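Schaumbuchstaben auf Teller sortieren, klingt nach Kindergarten. Ist aber der ehrlichere Test. 298 Demonstrationen, mehr hatte Rania Hattar bei Clavemo nicht. Kein Simulator, kein Nachbessern per Hand.

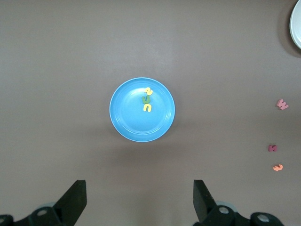
Mich stört was anderes: die Erfolgsquote. Eine Zahl, fett gedruckt, fertig. Wo sind die Fehlgriffe? Der Greifer verkantet, Buchstabe rutscht weg, zweiter Anlauf. Zählt das als Erfolg? Steht nirgens. Bogdan Lungu meint, das interessiert keinen. Doch, mich.

Mehr als 30 Fehlversuche liegen auf dem Server. Veröffentlichen, bitte. Alle, mit Video. Sonst glaub ich die schöne Kurve in Abbildung 2 einfach nciht.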